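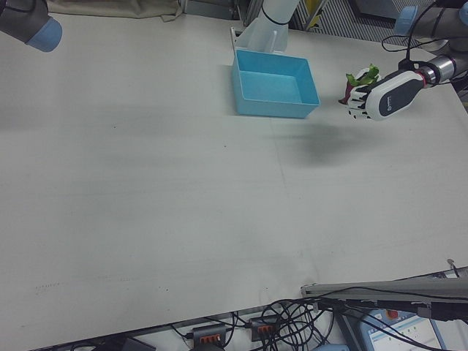 Why do the stars always get paid before the film even opens, one student asked at the end of last week's session, and does the rest of the cast ever see a share? Great question, and it takes us straight into today's topic: how regional film industries pay their actors!

Unit 2: Fees, Shares and Second Careers

Most performers in a small-language industry work on a flat fee. It is agreed before shooting, paid in parts, and the last part often waits for the dubbing to be finished. A lead may ask for a share of the box office on top -- and this is where contracts get really fun to read.

Take our class case, the studio Olelow. Its family drama Flultar opened on 200 screens, and the lead took a lower fee in return for 10 percent of the profit. Profit, please note, and not ticket sales. Underline that word in your copy of the contract. 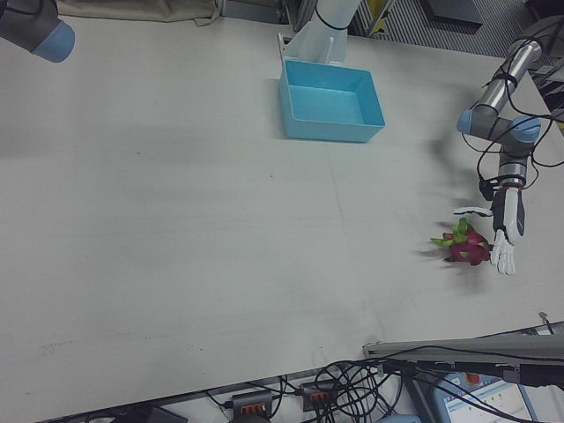 The supporting cast got no share at all, but they kept the right to do television during the shoot, and for many of them that was worth more. Bultix, the distributor, took its cut first.

For next time: read the Flultar contract through clause 10 and bring two questions. The dubbing clause is a wonderful mess -- have a pencil ready.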